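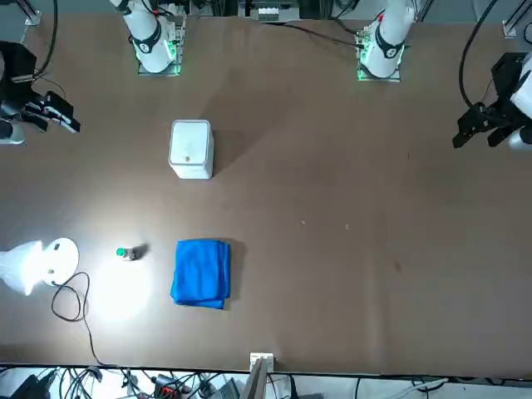 Big brown table, two white robot arms.

Print | E-mail

Plarniswood Photo Books and Gift Cards: Frequently Asked Questions
Last updated Jul 18, 2018

We get a lot of the same questions by phone, and we love talking to you, but we also know it's nice to be able to look something up at eleven at night in your slippers. So we've written down the ones that come up most. If yours isn't here, please write or call and we'll do our best.

How do I use a gift card on a photo book?
Build your book first, add it to your cart, and then look for the line that says "Gift card or store credit" on the payment page. Type in the number from the back of the card, without spaces, and press Apply. The amount will come off your total right away. If there's money left over it stays on the card for next time, and if the book costs more than the card covers you can pay the rest with a regular credit or debit card.

Can I use two gift cards on one order?
Yes, 2 is the limit online. We know some of you save them up after birthdays and graduations (good for you!), so if you have a whole stack, call us before you order and we'll combine them into one new card. It takes a few minutes and there's no charge.

Can I use a gift card together with a coupon code?
You can. Enter the coupon first and the gift card second. The other way around, the page sometimes forgets the coupon and you have to start again from the cart, and we're sorry about that. It's been on our list to fix since April.

Do gift cards expire?
No. Coupon codes do, and the last day is always printed next to the code, but a gift card is your money and it keeps.

What is the smallest book I can order?
All of our books start at 20 pages, and you can add more in pairs. The softcover we call Vera is the least expensive and makes a lovely present for grandparents. The hardcover is called Altier, and it has thicker pages and a printed cover that wraps around to the inside. People often ask which one is "better," and I'd say Vera for a vacation or a school year, and Altier for a wedding or anything you expect to be passed around for a long time.

How many pictures can I upload?
More than you'd think. One very patient customer, Orysia Levchenko, sent us 862 pictures for a family reunion book, and they all went into her account without any trouble, though choosing which ones to keep took her most of a month! You don't have to use everything you upload. The extras wait in your album until you delete them.

Why do I see a yellow triangle on one of my pictures?
The picture is a little too small for the spot you've put it in and may print blurry. Try moving it to a smaller box on the page, or see if you have the original somewhere. Pictures saved from a text message or a social site are usually shrunk along the way, so ask whoever took it to e-mail you the full-size copy.

Can I change my order after I've placed it?
For a short while, yes. Open "My orders" and look for the Edit button. Once the button is gone, the book has been sent to print and we can't pull it back, even if you ask very nicely. Do please read your captions out loud before you order. It's the best way I know to catch a misspelled cousin.

How long will my book take?
Allow 17 days from the day you order to the day it reaches your mailbox. Many come sooner, but please plan on the full time if you need it for a party. Gift cards sent by e-mail go out the same day.

My book arrived with a bent corner. What now?
Oh no. Take a picture of the corner and another of the box it came in, and send both to us with your order number. We'll reprint the book at no cost, and you may keep the first one.

Can somebody lay out the book for me?
Yes, we offer this through the Hordiienko layout service, and you'll find it under "Help me make it" on the book page. You upload your pictures, answer a few questions about colors and order of events, and get a draft to look over before anything is printed. You can ask for one round of changes. Gift cards work for this too, but coupon codes don't.

I lost my gift card. Is the money gone?
Not if you have the receipt, or know the e-mail address used to buy it. Write to Raimonds Priedītis at our customer desk with whatever you've got and he'll look it up. The old number gets turned off and a new card goes out by e-mail or regular mail, whichever you like.

Print | E-mail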